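Relter Open Textbooks
Search this book Go Advanced

Updated September
By the author of the Geviro household textiles course

Chapter 4
Plain Weave, or Why Your Dish Towel Works

I failed my first weaving class. I'd signed up thinking I would make a blanket, and I spent the whole term making one narrow strip of plain weave that leaned to the left like a tired fence. My teacher held it up to the window, looked through it for a long while and asked me what I thought was going on in there. I had no idea. This chapter is my very late answer to her, and I hope it saves you a term!

Let's start with the two words you can't do without. The warp is the set of yarns that get stretched on the loom before any weaving happens. The weft is the yarn that travels back and forth across them. In plain weave, the weft goes over one warp yarn, under the next, over the next, and so on to the end of the row. On the way back it does the opposite. And that's the whole recipe, really (you did it with strips of construction paper in kindergarten, and you may have eaten some of the paste).

What I want you to think about is how much comes out of such a small rule. Every yarn is locked in place by its neighbors at every single crossing. No other basic weave has as many crossings packed into it, so plain weave holds its shape well, stands up to rubbing and doesn't snag easily. It also wrinkles like crazy, for the same reason. The yarns have nowhere to slide when you crush them, so the fold stays put until you come after it with an iron.
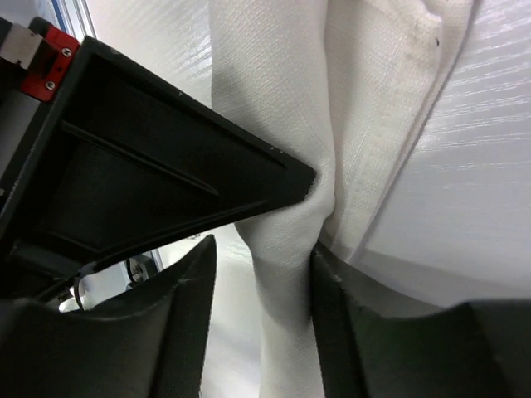 Now go get a towel. I mean it, get up and get one, the thin flat kind with no loops, and an old one is better than a new one. I'll be asking you to pull on it all through this chapter, and reading about pulling on cloth is a poor substitute.

Pull it along the warp first. It hardly gives. Warp yarns are usually the stronger ones, spun with more twist, and they've already been held tight on the loom. Then pull it along the weft, and you'll probably feel a little more give. Last, take two opposite corners and pull on the diagonal. See how it stretches? That diagonal is called the bias, and we'll spend most of Chapter 5 on it, where dressmakers get very excited and I try to keep up.

If you can't tell which way the warp runs, look for a selvage, the finished edge where the weft turned around and went back. The warp always runs alongside it. Many towels have had their selvages trimmed off or sewn into a hem, so you may have to go by stretch alone. I still get this wrong on soft old cotton. My habit is to guess, write the guess in pencil, and check it again after lunch.

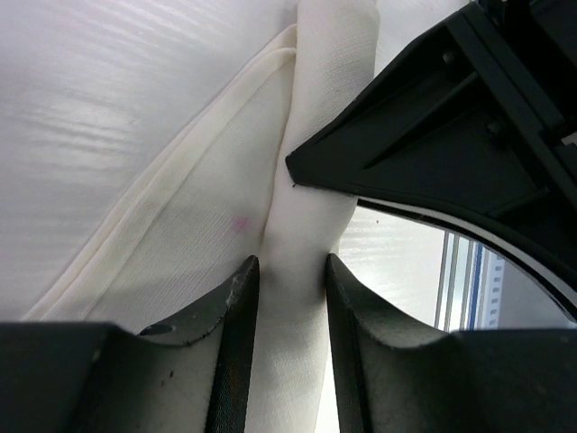
Counting comes next, and I'm going to ask you to do it by hand at least once. Lay a ruler on the cloth, mark off one inch, and count the warp yarns with a pin. Then turn it and count the weft yarns. A plain kitchen cloth of mine has 40 warp yarns to the inch. Suppose yours does too, and suppose it's 20 inches wide: that's 800 warp yarns, each one threaded by somebody or something before the first row could be woven. I once set up a piece at Kusis, the shared studio where I learned to do this properly, that needed 1,313 warp yarns. I threaded number 212 in the wrong place and found out at the far end. I won't repeat what I said.

Thread count, the number printed on packages of sheets, starts from this same exercise. You add the warp and weft yarns in one square inch. We'll see in Section 4.3 how that number gets stretched when plied yarns are counted strand by strand, and why a higher one doesn't always mean a nicer sheet.

Before you go on, write down three things about your towel: which direction stretches least, how many yarns you counted each way, and whether the two counts match. If they don't, good, keep the page handy. Section 4.1 begins with uneven counts and what they do to the way a cloth hangs.

Contact Relter | Copyright Relter Open Textbooks | Back to top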